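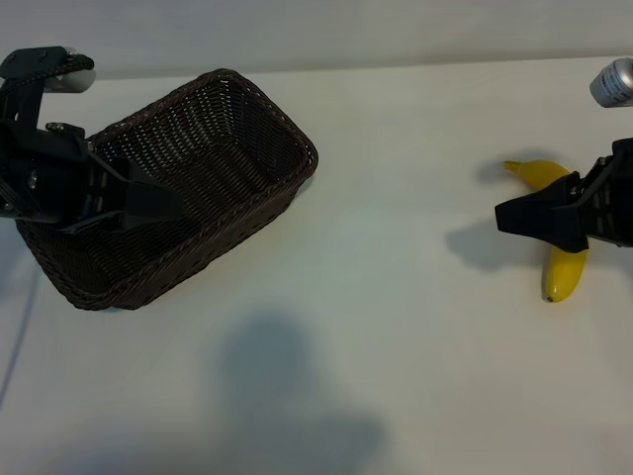
Woven basket and banana on a white tabletop

Andurmont Regional Airport
Terminal and Apron Walkround – July
Checklist with inspector comments

Form 2987, landside and airside combined
Carried out by: Coralie Rewi
Reviewed by: Jae-hoon Jin, terminal operations
Start 05:40, finish 09:15

Ratings: OK / Minor / Action

1. CHECK-IN HALL

Floor surfaces and mats – Minor
Entrance mat at the north doors has lifted along one side. Taped down for now. Replacement is on order from Sirklow.

Queue barriers – OK

Baggage belt guards and emergency stops – Action
All stops tested before opening. The one at desk 13 had to be pressed twice. Desk closed until the switch is changed. Do not reopen on a verbal go-ahead; I want the signed work order.

Exit signs and emergency lighting – OK
Battery test done with the hall lights off. The sign over the car rental corridor is dimmer than the others but still passes.

2. SECURITY AND DEPARTURES

Evacuation routes clear – Minor
Stacked trays left in front of the fire door behind lane 3. Moved while I was there. Same comment as last time.

Fire extinguishers – OK
Tags in date, pins in place.

Seating – Minor
Loose armrest in the row facing gate 3. Sharp edge underneath. Row turned to the wall and marked out of use.

Drinking fountain – OK

3. ARRIVALS AND BAGGAGE RECLAIM

Carousel edges and rubber skirts – OK

Automatic doors – Action
Customs exit doors close too fast after the second person. Sensor cleaned, no change. Górecki called at 07:10 and will attend before the evening arrivals. Doors held open and staffed until then.

Restroom floors – OK
Cleaning log filled in through 06:00.

4. APRON AND STANDS

Stand markings – Minor
Lead-in line on stand 3 is worn where the tugs turn. Readable in daylight, poor under floodlights. Add to the repainting list.

Loose objects – Minor
A luggage strap and a plastic bottle cap picked up near the fuel store. Bin lid there does not latch.

Floodlights – OK
Mast 36 is working again after the cable repair.

Ground power units – OK
Nerura units checked for leaks and frayed leads. None found.

Chocks and cones – Minor
Two cones have lost their reflective bands. Swapped from stores.

5. FOLLOW-UP

Desk 13 stop switch: electrical team, before reopening
Customs exit doors: Górecki, same day
Stand 3 line: airfield maintenance, next dry night
Entrance mat: terminal services, on delivery
Armrest: terminal services, within 36 hours

Reviewer's note (J. Jin): Agreed on all ratings. Lane 3 trays will be raised with the security shift leads. Please recheck the fuel store bin on the next round – a new lid has been requested.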